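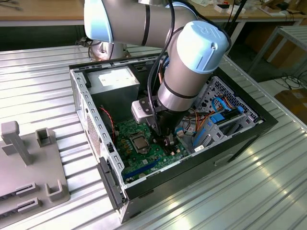 Duline bench, teardown notes 2019-03-20

Case on its side, panel off. PSU staying in for now, label up so the rating can be copied down later. Loom left where it is. Asset tag goes in the Usow sheet before anyone pulls a part, not after. Job no. 219.

Want from this one: CPU, memory, drive cage hardware. Board gets kept whole if the socket is good.

Socket next. Lever out sideways then up, frame folds back on its hinge. Chip by the edges only, no thumbs on teh pins. 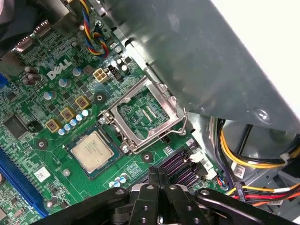 Dell board, frame up, Intel chip resting just below the socket.

Old paste: isopropyl and lint free wipes, the Kneževič ones, the cheap ones shed. Down to the last 106 wipes so order more. Check pins under the loupe with the lamp low, any bent one shows up as a dull spot in the row. Write the row down, don't try to fix it at the bench.

Memory: latches out both ends, lift straight. Into antistatic bags, 2 to a bag, grey foam between. Same for any laptop sticks.

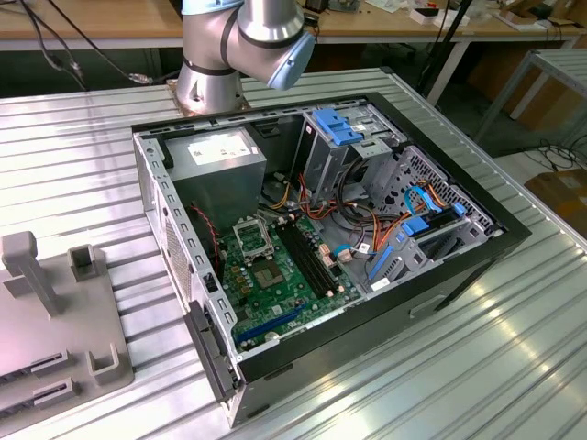 Do the SATA cables come off before the drive cage?
Cables first, drive end then board end. The cage swings stiff on these and will tug the headers.

Colour of each cable doesn't matter, length does. Short ones to the Urkasley tub, long ones back on the hook. Coin cells out and terminals taped before recylcing.
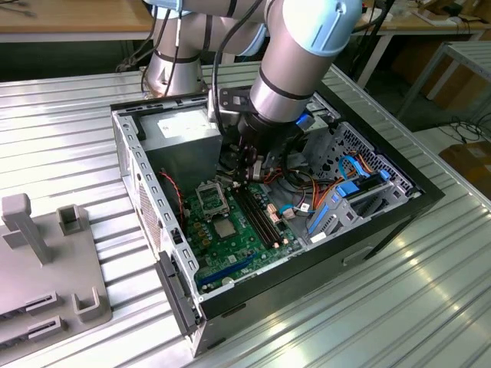

Märta Granström reckons the chip should go back in its socket with the frame closed if the board is being shelved, as we've lost too many socket covers and bare pins don't survive the rack. Fine by me. Will change the sheet.

Still to do: labels, wipes, find the other loupe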